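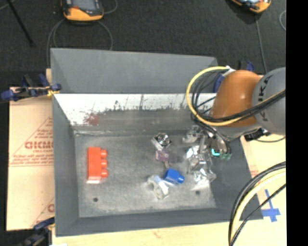 Progress report to Plisix, gripper comparison
26 Mar 2025
Prepared by Gwenllian Samuel

Where we are

Two of the three grippers have been through the full bin test. The third, the Jarman suction unit, got through only part of it before the hose fitting split, and I have left its numbers out. Dardo Benítez wanted them in with a footnote. I don't think a footnote would stop people from quoting them.

The Niranell two-finger gripper made 99 picks and dropped 23. The Ikach soft-finger gripper made the same number and dropped 18. That is a gap of five drops, and I would ask you not to read it as a win for Ikach. Rhun Edwards ran most of the Ikach trials after he had already spent a week learning how the arm behaves near the bin walls. He was a better operator by then. How much of the gap is the gripper and how much is Rhun, we can't say yet.

What we can say

Toy blocks are easy. Both grippers handle them, and so would nearly anything else on the market. If a supplier's demo shows you blocks, you have learned very little. Clear crumpled packaging is where both units struggle. The depth camera loses it against the gray metal, and glare makes that worse. Almost all the Niranell drops were packaging, and many began as bad camera readings that no finger design was going to rescue.

This matters for the budget. The proposal assumed the gripper was the weak part of the system. I am no longer sure it is, and I would sooner say so now than in June.

The supplier's claim

Niranell's sales sheet promises reliable handling of "any household item." Gwilym Harries asked them for the test list behind that line. We have had a friendly reply and no list.

Problems

Cable routing is still poor. The loops on the arm limit how far we can turn the wrist close to a wall, so corner picks are underrepresented in both sets of results. Solange Courtois has drawn up a shorter route and needs two days with the arm idle to fit it.

Next

Refit the cables. Repeat both sets with operators swapped and the objects placed from a fixed list. Run the packaging items again under softer light. Finish the Jarman trials if the new fitting holds.

We are not asking for more money this period. We do ask that the decision on a bulk gripper order wait for the repeat runs. Gwilym has the order form and has agreed not to send it.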